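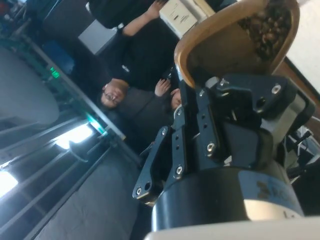

Tiempo de lectura: 3 min

Trasvasar café en grano con pinza: lo que sale de 400 intentos y sirve en el banco de casa

El problema es conocido por cualquiera que haya montado un brazo pequeño en la cocina o en el taller: el grano tostado es ligero, rueda y se cuela por los orificios de las piezas ranuradas. Un cuenco de borde liso, con los granos amontonados, obliga además a trabajar con la muñeca muy cerca del recipiente. El método que se resume a continuación procede de las pruebas de Ankica Ristić y Shaohua Han en el taller Etorholm, y compara dos formas de agarrar el cuenco antes de volcarlo.

Método

Se hicieron 400 vuelcos, repartidos a partes iguales entre agarre por el borde y agarre por el cuerpo. Carga constante de 80 g de grano tostado. Recipiente de destino: un bote de boca ancha. Se dio por válido el vuelco que dejaba fuera del bote tres granos o menos. La cámara iba en la muñeca, con la inclinación de la propia pinza, y las imágenes se guardaron sin enderezar. En total quedaron 3469 fotogramas etiquetados a mano.

Resultado

Agarre por el borde: 127 vuelcos válidos de 200. Agarre por el cuerpo: 80 de 200. Suma: 207 válidos. La diferencia se explica en buena parte por el giro. Al sujetar por el cuerpo, el cuenco resbala en la almohadilla a partir de media inclinación y el montón cae de golpe. Por el borde, el grano sale en hilo.

Aplicación práctica

1. Agarrar por el borde, con la almohadilla entera apoyada. Si solo muerde la punta, repetir la aproximación.

2. Inclinar en dos tramos. Primero hasta que el montón empiece a moverse; pausa de un segundo; después el resto.

3. Dejar holgura entre el cuenco y la placa de montaje. Con el borde inferior casi tocando la placa no queda recorrido para corregir, y el primer golpe lo recibe el recipiente.

4. Fijar los cables a la muñeca con brida floja y comprobar el giro completo en vacío.

5. Revisar el apriete de los tornillos hexagonales de los dedos cada 80 ciclos. En la serie de Etorholm los del varillaje inferior fueron los primeros en aflojarse.

6. Pasar un pincel seco por ranuras y taladros al terminar. El polvo de café mezclado con grasa endurece.

Sobre las imágenes

Las personas y las luces de techo que aparecen por detrás del brazo no empeoraron la detección del borde. Mojtaba Shokri repitió el etiquetado recortando el fondo y obtuvo los mismos fallos en los mismos vuelcos. Sí influyó el tono del recipiente: un borde marrón claro se separa bien del grano oscuro, mientras que con cuencos negros hubo que añadir una cinta clara en el canto.

Limitaciones

Un solo tipo de grano y una sola carga. Con café molido el criterio de los tres granos no tiene sentido y habría que pesar la pérdida. Tampoco se probó con arroz ni con legumbre seca; Vasilis Trajkovski tiene prevista una serie con lentejas en febrero, con la misma pinza y almohadillas nuevas.

Archivado en: Trucos de cocina y taller / Automatización doméstica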